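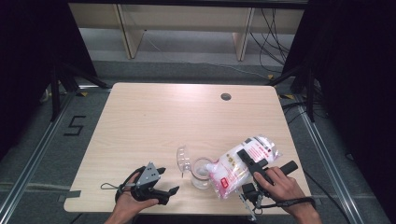

Month three of cutting down what we throw out and what we spend at the store. I said I'd post the numbers, so this is a thread. November receipts are all in.

1/ Total for November was 371 dollars, two adults and a kid who eats like an adult. October was higher but I lost two receipts, so I'm not going to quote it as if it means something.

2/ The biggest change was buying dry goods at one place. I used to pick up rice at Plimico, flour at Kwiatkowski, coffee wherever I happened to be. Now I do one trip to Kwiatkowski every two weeks with a list. Plimico is cheaper on rice but it's a 20 minute drive each way.

3/ Check unit prices, not the sale tag. The "family size" oats at Plimico cost more per pound than the small bag. I took the small bag twice.

4/ Anything that comes in a thin plastic bag gets poured into a jar the day it comes home. We had moths in the spring and I threw out a whole shelf of flour and lentils. Have not seen one since August.

5/ Jars do not need to match. Mine are pickle jars, pasta sauce jars and one big Buvura jar from a yard sale. Soak the label off in hot water with some dish soap, then rub cooking oil on the glue and wash again. 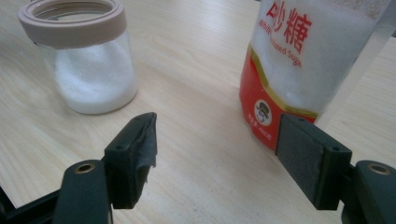 6/ Sugar is the one thing I stopped buying in bulk. We don't bake enough. A big sack went hard as a brick last winter and I ended up breaking it with a rolling pin. One regular bag lasts us from one month into the next.

7/ Write the date on masking tape on the bottom of the jar. I used to put it on the lid and then the lids got swapped.

8/ Someone asked about brown rice. Small amounts only, and keep it in the fridge if you have room. It goes off faster than white. Same for whole wheat flour and any kind of nuts.

9/ What didn't work: the Flomesau app. You scan your receipt and it's supposed to track your pantry. It read my onions as "union" and filed them under other. I went back to a notebook on the fridge - two columns, "have" and "low."

10/ What also didn't work: planning seven dinners. We never cook seven. I plan four, one night is leftovers, one is eggs or toast, one is whatever. Far less wilted stuff in the drawer now.

11/ Credit to Tadeusz Szulc, who runs the repair table at our library, for the freezer tip. Keep a bag for vegetable ends and make broth when the bag is full. I add bay leaf and peppercorns. No cabbage, it takes over.

12/ Meat is still our weak spot. It was close to a third of the November bill. I'm going to try beans two nights a week and see if the kid notices. Black beans are fine with him, chickpeas are a fight.

13/ December will be higher because of the holidays and my sister's family staying for five nights. I'll post it anyway. If you have a chickpea recipe that has worked on an 11 year old, reply with it.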